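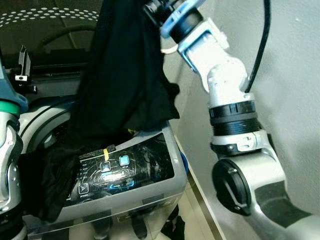

How does an organisation buy a robot?

A guide for readers aged 8 to 11, from the Lasgate Centre for Learning. July 2019.

When your family buys a kettle, somebody looks at the price, pays and takes it home. Buying a robot takes much longer. At Lasgate, the planning began in May, and no order has been placed yet.

Start with the job

The first question is what the robot should do. Our laundry washes towels, aprons and costumes for the whole centre. Staff would like help with lifting clothes into and out of the washing machines.

Cloth is difficult for a robot. A box keeps its shape when it is picked up. A shirt hangs, folds and slides about, and a sleeve can easily drape over the buttons of the machine. Anayeli Camacho, who manages the laundry, wrote down every step of the job so that each company could be asked the same questions.

What is a budget?

A budget is a plan for money. It says how much there is and what it will be spent on. Lasgate has set aside 3000 pounds for a trial. This is not enough to buy a robot arm, so the plan is to rent one first. Renting means paying to use something and then giving it back.

The rent is only one part of the cost. The budget also includes:

Training for staff: 200 pounds
Spare parts, such as cables and finger pads: 100 pounds
Safety checks before the trial begins
Electricity

People often forget the small items on a list like this -- and small items add up.

Will it fit?

An arm needs room to swing. It must reach the door of the washing machine without bumping into the wall or into another arm. Senad Papadopoulos measured the laundry and drew a plan of the floor. One shelf will have to move.

Choosing a company

Two companies, Flurngate and Cárdenas, have sent us a quotation. A quotation is a letter that says what a company will supply and how much it will charge. The cheaper one does not include repairs. Zixuan Tang is comparing the two and will write a report for the director.

Words to know

Gripper: the part of a robot arm that holds things.
Joint: a place where the arm can bend or turn.
Trial: a test before a final decision.

Something to try

Choose one job at home. Write down every step, then make a budget for a machine that could help.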